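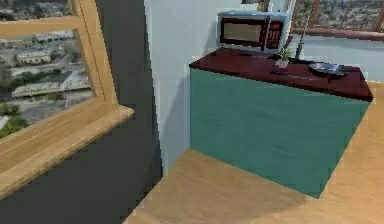

Window corner, dark wall meeting the pale one.

23 January 2019

Screening for the vitamin D and asthma review. Second pass on full texts finished this morning. 27 papers went in, 16 kept. Of the 11 dropped, 9 had no usable measure of maternal serum level (diet questionnaire only) and the other two report the same birth cohort as Patwary, with shorter follow-up. Kept Patwary.

Asanka Roy and I disagreed on 4 papers before discussion. All were about the outcome: wheeze reported by a parent before age three against a doctor's diagnosis at school age. Agreed to extract both but pool them separately. Protocol needs an amendment to say so. 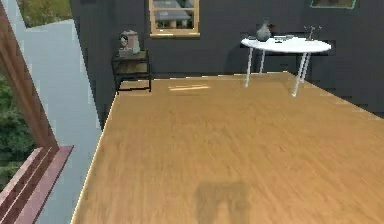

Loltero trial: allocation concealment still marked unclear. The methods section says "sealed envelopes" and stops there. Have written to the corresponding author. If no reply by the end of January it stays unclear and goes into the sensitivity analysis.

Units again. The Stosanmont cohort gives ng/ml in table 2 and nmol/l in the supplement, and the two do not agree when multiplied by 2.5. Using the supplement for now, flagged in the extraction sheet.

Trulent export drops the decimal point on confidence limits if the column is set to text. Check every row by hand before running the model.

To do: funnel plot, amendment, rerun search for papers in press.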